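Seasonal front desk and gallery staff wanted, Lavoie House Museum, Grornmont

September 2021
By the Lavoie House front office
14 shares | 3 comments

We need people. Winter season is coming up fast and we're short at the front desk and upstairs, so reading this quick and writing back quick would be great.

Who we are: old merchant's house on the river side of Grornmont, built 1762, open to the public most of the year. Period rooms on two floors, a map room, a small gift shop, the garden (closed in cold months, please stop asking on the phone). Winter show this year is the Trakunholm loan, ship models and harbor drawings, and we expect it to be busy. Last time we had anything from Trakunholm the line went out to the gate.

What we're hiring for:

Front desk. Tickets, phones, coats and bags, group check-in. You'll be on the register a lot. We use Jarno for tickets and timed entry, it's not hard, we'll show you. If you've used it before say so in your email.

Gallery attendant. Upstairs rooms mostly. Standing, walking, answering questions, asking people kindly not to sit on the bed. Everybody wants to sit on the bed. You don't need to know the history going in, there's a binder. Read the binder.

Floater. Bit of both, plus shop cover at lunch. Good if you get bored easy.

Hours. Part time, up to 30 a week, less if you want less. Shifts are posted two weeks out. Some evenings for member nights and the lecture series. Weekends are part of it, if you can't do any weekends at all this probaly isn't the one. Season runs to the end of January, and a couple of people usually get kept on for spring, no promises.

Pay. Hourly, same rate for all three jobs, paid every two weeks. Rate is on the application form. Evening shifts pay a little more. Free parking behind the carriage barn if you get there before the school buses do, otherwise it's the street. Staff discount in the shop, free entry for you plus a guest any open day. There's a $100 bonus if you stay the whole season through closing week.
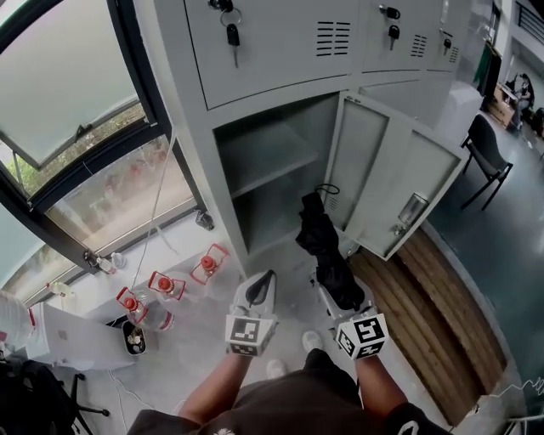

Coats and bags are a big piece of the front desk job and people always underestimate it. Nothing bulky goes upstairs, the halls are narrow and the cases for the ship models are right at elbow height. So you're asking every visitor, nicely, every time. Backpacks, shopping bags, a folded black umbrella with the little loop strap on the end, all of it goes in a locker. The key is in the lock, visitor puts stuff in, turns it, keeps the key. End of day you walk the row and check that every key is back, and anything left behind gets a tag and goes in the office closet. Lost keys go in the log with the time. We are strict about the log.

Rainy days are the worst for this, plan on it. Mop is in the hall closet and yes front desk does the floor by the door.

Things you need:

- 18 or over
- can stand for a few hours at a stretch (stools at the desk, none upstairs)
- ok on stairs, there's no elevator to the second floor. Front desk is all ground floor so if stairs are a problem apply for that one and tell us
- polite with people who are not being polite
- basic math, basic computer
- can lift a box of guidebooks

Nice to have, not needed: second language, any museum or theater or hotel work, first aid card. Knowing anything about boats would be fun this year.

Dress. Dark pants or skirt, plain shirt, shoes you can stand in. We give you the vest and the name badge. House is cold in January, wear layers under the vest, everyone does.

Training is two paid days before the show opens. One day is register and phones and the opening/closing checklist, second day is a walk through of every room plus fire drill. You have to be there for both. We can't do make-up days, tried it last year, it was a mess.

About groups. School groups come in the mornings, max 80 kids on a school day, split up so they aren't all on the stairs together. If you don't like kids ask for afternoons. Masks are required inside for staff and visitors right now, we'll go with whatever the county says when it changes.

How to apply: form is at the front desk or on the website under Jobs. Fill it in, add a few lines on why you want to work here and which of the three you're after. Resume if you have one, don't make one specially. Two references, teachers or coaches are fine. Drop it off or email it. Put WINTER in the subject line or it goes in with the wedding inquires and we may not see it for days.

Interviews are short, fifteen minutes or so in the back office, and we're doing them as forms come in, so earlier is better. You'll hear from us either way. Students, retired folks, people between things, all welcome. If you worked for us before just email, no need for the whole form again, tell us your dates and whether you still have your vest. We are short on mediums.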